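Laundry & Utility > Appliance Care > Front loaders

Cleaning the drum and door glass of a front-loading machine

This procedure covers the inside of a front loader: the drum wall, the raised baffles, the metal ring at the opening, the rubber seal and the glass. It applies to washers and, with the exceptions marked, to tumble dryers. Allow an hour for a washer, most of it unattended. A dryer takes 20 minutes.

Read the manual for your model first. Where it disagrees with this page, follow the manual.

What you need

- Two microfibre cloths, one kept for the glass
- A soft brush, such as an old toothbrush
- A washing-up bowl and warm water
- Washing-up liquid
- Citric acid powder, 132 g for a full descale of a washer
- White vinegar, 500 ml, for the glass
- A torch
- Rubber gloves

Do not use scouring pads, wire wool or cream cleaner on any part of the drum. Scratches hold lint and soap residue, and on a coated drum they can expose the metal underneath. Do not mix vinegar or citric acid with bleach. The mixture gives off chlorine gas.

1. Isolate and empty

Switch the machine off at the wall. If it has just run, leave the door open until the drum is cool to the touch. Take everything out and turn the drum by hand through at least one full revolution. Listen for anything that slides or rattles. Coins, hair grips and bra wires tend to lodge against the baffles or in the fold of the seal.

2. Inspect with the torch

Hold the torch low and shine it across the wall instead of straight at it. Residue shows up as a dull film under a raking light. Check the base of each baffle on both sides, then the joint between the drum and the opening. A dark or matte finish hides film well, so run a dry finger over it. If the finger drags or comes away grey, the wall needs washing.

Rough spots that do not wipe off may be limescale or rust. Limescale is pale and chalky and softens with acid. Rust is orange or brown, and usually comes from a metal object left in the drum. If a sharp edge can be felt, stop using the machine until it has been looked at.

3. Wash the wall and baffles

Put a teaspoon of washing-up liquid in two litres of warm water. Wring the cloth until it no longer drips. Work from the back of the drum towards the opening, in strips, turning the drum by hand as each strip is finished. Use the brush along the baffles, where lint packs into the corner. Go over everything again with clean water.

In a dryer, use a barely damp cloth and keep water away from the vents and the moisture sensor bars. Wipe the bars with a little vinegar on a corner of the cloth, then dry them.

4. Clean the ring and seal

Wipe the metal ring, inner lip included. On a washer, pull the seal back gently and clean inside the fold, paying most attention to the lowest part. Black spotting is mould. Light spotting usually comes off with detergent and patience; heavy spotting in old rubber is permanent, and the seal should be replaced.

5. Clean the glass

Cloudy glass is normally a mixture of detergent film and hard-water scale. Dilute the vinegar with an equal quantity of water, wet the second cloth and lay it flat against the inside of the pane for ten minutes. Wipe, rinse and buff dry. If the haze remains, repeat once. Haze that survives two treatments may be etching in the glass, which cannot be removed and does no harm.

Some doors carry a perforated panel or lint screen. Brush it dry first and use water afterwards, as wet lint blocks the holes.

6. Descale (washers only)

Put the citric acid directly into the empty drum and run the cotton cycle at 60 degrees without detergent. Follow it with a cold rinse. Check that your manual permits citric acid before you do this. Never put it in a dryer.

7. Dry and leave open

Dry the wall, seal and glass with a clean cloth. Leave the door ajar overnight, and out of reach of small children and pets. Look inside before the next load.

How often

Monthly for a washer in daily use, every three months otherwise. In a dryer, empty the lint filter after every load and clean the drum twice a year.

Related guides

Removing limescale from a detergent drawer
Berkik washers: finding the drain filter
Why towels come out stiff
Havlíček dryers: cleaning the condenser
Replacing a door seal, Conari 41 series
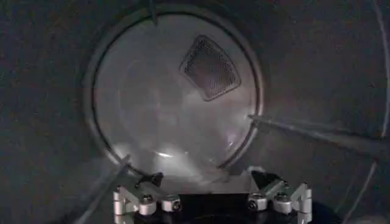

Drum interior, with raised ridges along the wall and hazy glass inside the metal ring.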